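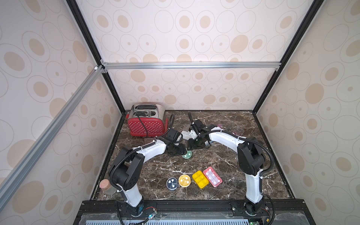

Quiénes somos

En Ketero colocamos suelos de tarima y baldosa desde que Ermelinda Guerreiro abrió el taller con una furgoneta prestada y muchísimas ganas (¡la furgoneta la devolvimos, eh!). Hoy somos 12 y seguimos yendo a medir a su casa sin cobrarle la visita, con calma y, si nos invita, con un cafecito de por medio.

En abril estrenamos almacén en la calle Bomorden, con 400 muestras para tocar y pisar. ¡Pásese cuando quiera!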